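Cundley Community Kitchen
Thread: steamed buns, April sessions (1/10)

The April programme at Cundley Community Kitchen is given over to filled and folded buns. Notes for those attending, and for anyone wishing to make them at home, follow in this thread.

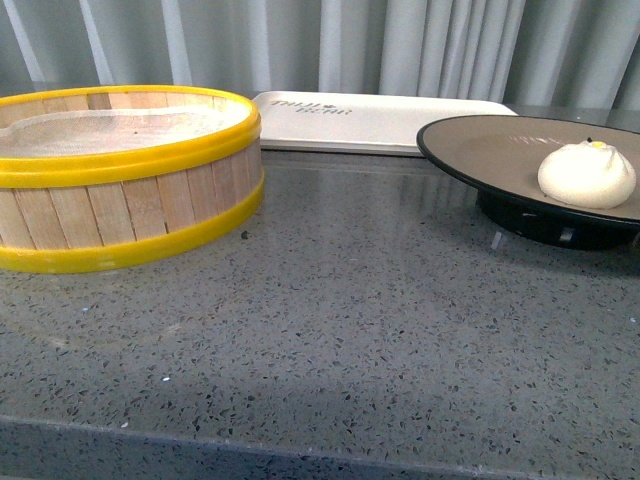
A steamed bun on its plate, with the steamer alongside. Cundley, April.

2/10
Quantities. Each batch uses 700 g of flour and makes 20 buns. The dough is mixed at the start of the session and left under a cloth while the filling is prepared. Participants are asked not to add extra flour at the kneading stage, as this gives a heavy bun.

3/10
Lining. A bamboo steamer should always be lined before use. Fine mesh liners are provided at every place. Those working at home may use squares of baking paper with a few holes pierced in them – cabbage leaves are also perfectly acceptable.

4/10
Folding. Hold the filled round in the palm, pinch the edge with the thumb and first finger, and turn it as each pleat is made. The pleats meet at the top. Uneven pleats do not affect the taste and will not be corrected unless the bun is open.

5/10
Spacing. Leave at least 2 cm between buns in the steamer. Buns which touch will join, and the skin tears when they are pulled apart.

6/10
Steaming. Place the basket over water which is already simmering. When the time is up, turn off the heat and wait 2 minutes before lifting the lid. We have received several questions on this point. A sudden rush of cold air may cause the tops to wrinkle.

7/10
Care of equipment. Bamboo steamers are to be rinsed in hot water without washing-up liquid and stood on their side to dry. Liners are washed separately and returned to the drawer marked Corkness, not to the general linen box.

8/10
Allergies. The dough contains wheat. The pork filling contains soya and sesame. A mushroom filling is available on request, although it also contains soya. Please inform the kitchen when booking.

9/10
Places. The Friday session is now full. A waiting list is open, and any place given up by noon on the day before will be offered to the next person on the list.

10/10
The printed recipe sheet has been reissued. Copies of the earlier version give 200 ml of water for the full batch. This figure is for the half batch only, and those sheets should be discarded. New copies are at the front desk.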